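Green sheets came out of the wash with gray streaks, what am I doing wrong?

Home Help Board > Laundry > Stains and color

Posted by tallpine_9

I bought two sets of pale green sheets in June, both the same brand (Jelik, the cotton kind). I have washed them four times. After the last load one of the flat sheets came out with gray streaks down one side, like somebody wiped a pencil across it. They don't come out with a second wash. The other set was washed with towels and looks fine.

I use powder, the normal cycle, warm water. The washer is 14 years old and was here when we moved in. We are in Diltville and the water is hard, if that matters. I haven't put the sheet in the dryer since I noticed.

ironingpile

Gray streaks on light cotton are usually one of two things. Either it's softener and soap buildup coming off the drum, or the sheet got caught between the tub and the rubber seal and rubbed there. If the marks feel a little waxy it's buildup. Rub a damp bar of plain soap on one streak, leave it 9 minutes or so long as it stays damp, and rinse in hot water. If it lightens, do the rest the same way.

Then clean the washer. Run it empty on the hottest setting with two cups of white vinegar, wipe the seal, and run it empty again. Pull out the softener drawer too. Mine was black underneath.

Spread the sheet out flat in daylight when you check it. A pale green sheet hides a lot when it's bunched up, and creases can look like stains.

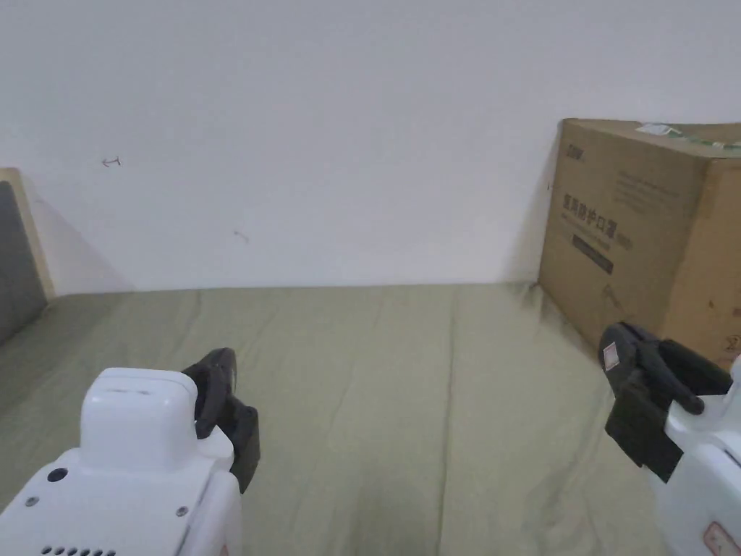
Page last changed: 26 July 2026

With hard water, cut the powder down. People add more because it doesn't suds, and the extra stays in the cloth. Liquid rinses out better in cold or warm water. Don't use chlorine bleach on the green, it will go yellow in patches.

Stubbs_st_laundry

Agree with the above except the vinegar. Don't do that every week, it's hard on the rubber. Washer cleaner tablets are fine. Also don't stuff a queen set in with jeans.

kettle271

Same thing happened to me and it was the dryer. Check the felt around the drum. I got a new one from the parts counter at Plernier and put it in myself. No marks after.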